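Zeka arm, set-up guide
Section 4: Wrist camera and first pick

Posted 30 May 2025 by Märta Vik

We use cookies to remember your language. Accept / Settings

Before you start this section, the arm must be screwed to the bench and the homing from Section 3 must be finished. You need the small hex key, the short USB cable and 2 cable ties.

1. Switch off the 24 V supply and wait until the fan stops.

2. Put the camera in the printed holder with the lens toward the fingers. Tighten the 2 screws by hand first, then a quarter turn with the key. The plastic cracks easily.

3. Lead the cable along the outside of the wrist and leave a loop as wide as your palm. Fix it on both sides of the joint.

CAUTION: Turn the wrist by hand from one end to the other before you give power. If the cable becomes tight at any point, make the loop bigger.

4. Switch on the supply, open the viewer and choose the wrist camera. Both fingers must be in the picture, in the lower half. If you see only one, loosen the holder and turn it a little.
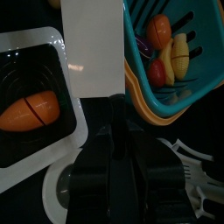 Exposure is the setting where most builders in our workshop lose time. The automatic mode looks at the whole picture, and with a dark table it makes everything too bright. Switch it off and lower the value by hand, step by step. Look at the shiny parts when you do this: the white rim of the toy stove and the orange piece lying on the burner may keep a small bright streak, but the edge must stay clear. Then look at the darker pieces in the turquoise basket. If you lose the purple one in the shadow, you went too low.

5. Save the exposure value in the profile. The profile Joaquim Lobo made in April is for the old lens, please do not load it.

6. Open the gripper fully, then close it with nothing between the fingers. Press "Set zero".

7. Set the closing force to the lowest level. Place one toy food piece by itself on the table, move the arm over it with the hand controller, go down slowly and close.

Note: Toy food that comes apart in halves should be gripped across the seam only when you want to test the force. For normal picking, grip along the seam, so both halves are held.

8. If the piece slips, raise the force one level and try again. Do not go over level 4 with the printed fingers.

CAUTION: Keep one hand near the stop button during all of step 7 and 8. The arm does not feel your fingers.

Continue with Section 5, Recording a movement.

Questions about this guide: ask Märta or Océane MacDonald at the Skjelbred workshop desk.

© Skjelbred Workshop | Contact | Back to top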